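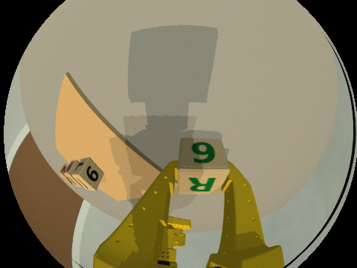 Grendthorpe shared workshop, 31/08/2024

Quick update from the gripper bench! The two-finger build I started in June has a working simulation now, and I've been spending way too many evenings in it. The task is lettered blocks on a round table: grab one, carry it over, add it to a row. Right now the yellow gripper has a block with a green R on one side, and three more are lined up by the orange board.

I've run 80 tries so far and dropped 30, mostly from closing the fingers too fast (my fault, I got impatient with the settings). Slowing them down helped a lot, so that goes into the real one too.

The parts for that one, which I'm calling Odevero, are printing at the shop this week. I still need 2 motors and a power supply that doesn't buzz. If you've got either in a drawer, leave them on the Zusitz shelf by the door and I'll owe you a coffee. More once the fingers are bolted on!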